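Undell Workshop and Studio Building: winter walk-through checklist, with my comments

I do this once a year, in February, when the heating has been on long enough to show up anything that's going to dry out, rattle or trip a breaker. The form itself is one page. My comments are not one page, sorry, but people kept asking why a thing got marked the way it did, so now I write it all down. OK means OK. FIX means it goes on the list at the bottom. WATCH means I'm going to come back and look at it again and you'll see me hovering.

1. Front entrance and steps
Handrail tight: OK
Treads, grit strips: FIX
Door closer: OK
The second strip from the top has lifted at one corner, just enough to catch a boot heel. I pushed it down with my foot and it popped right back up. Please use the left side of the steps until it's glued. The closer is much better than last year, when it slammed hard enough to shake the mailboxes!

2. Hallway and exits
Exit signs lit: OK
Emergency lights, button test: FIX (one unit)
Nothing stored in the hall: WATCH
The light outside the restrooms came on and faded within a minute, so that's a new battery. As for the hall, it was clear at 8 in the morning and had a bicycle and a rolled-up rug in it by lunch. I know the storage closet is full. The hall still has to be the hall.

3. Fire extinguishers
Mounted, pin in, gauge in the green: OK
Tags current: OK
Access clear: FIX
The one in the Grelo room is behind a coat rack. It's a nice coat rack, and it can be nice three feet to the right.

4. Electrical
Panel door closes, labels readable: OK
Outlet covers: FIX (one cracked, Baumgart room, window wall)
Power strips: FIX
Space heaters: WATCH
I found one power strip plugged into another power strip, under the long bench in Baumgart, with a kettle on the end of it. Please don't. The kettle goes straight into the wall. Heaters are allowed as long as they have a tip-over switch and somebody is in the room, and I mean in the room, awake, with the heater where they can see it.

5. Tables, chairs and floors
Tables steady: OK
Edges and fittings: OK
Chairs: FIX (two)
Carpet: WATCH
I lean on every table with both hands, then run a palm along the edges feeling for splinters or loose screws. While I'm at it I press on the cable hole covers, because a missing one eats pens and pinches fingers. Carpet gets the shuffle test, which looks silly and works. The two bad chairs have tape on them. Tape means don't sit!
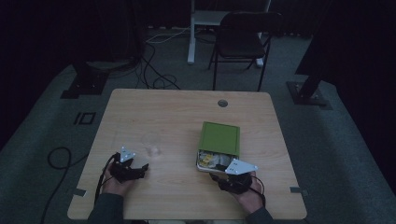 Torben Hinrichs wrote in the margin of the draft that the shuffle test ought to be done in socks as well as shoes, as he'd found a staple by the Tova room door that my boots went right over. Fair enough, Torben. I went back in socks and found another one in the same spot — somebody must have pulled up an old threshold strip there and left the staples behind. I've changed this from OK to WATCH and I'll bring pliers.

6. Kitchen
Sink, trap, no drips: OK
Fridge seal: WATCH
GFCI outlet trips and resets: OK
Smoke alarm: OK
The fridge door seal is getting stiff along the bottom. It still holds a slip of paper when you close the door on it, so I'm leaving it for now. The alarm is loud, and I apologize to whoever was on the phone.

7. Water heater and boiler closet
No leaks, no rust trails: OK
Relief valve pipe clear: OK
Meter reading noted: 1,657
Combustibles away from boiler: FIX
There's a stack of flattened cardboard leaning against the boiler closet wall again. I moved it out to the recycling myself, but I'm still marking it FIX so that it appears on paper. The closet isn't storage. If I could paint that on the door in letters a foot high I would.

8. First aid and contacts
Kit stocked: FIX (bandages, eye wash)
Contact sheet posted: OK
The eye wash is out of date and the small bandages are down to the weird shapes. If you use the last of something, leave me a note in the kit.

9. Money, briefly
We have 2,000 dollars set aside for repairs this year. The emergency light battery, outlet cover, eye wash and bandages came to 164 when I priced them, and I'd like a go-ahead on those now. The chairs I want to try gluing first. If that doesn't hold, we can talk about new ones.

FIX list
Grip strip, front steps
Battery, emergency light by restrooms
Coat rack away from extinguisher, Grelo
Outlet cover, Baumgart
Power strips separated, Baumgart
Two chairs, taped
Cardboard out of boiler closet (done, please keep it done)
First aid refills

WATCH list
Hall storage
Heaters
Carpet staples by the Tova door
Fridge seal

If something's broken and it isn't on here, write it on the clipboard by the mailboxes with the room name. "The thing is making the noise again" was on there last month, and I still haven't found the thing.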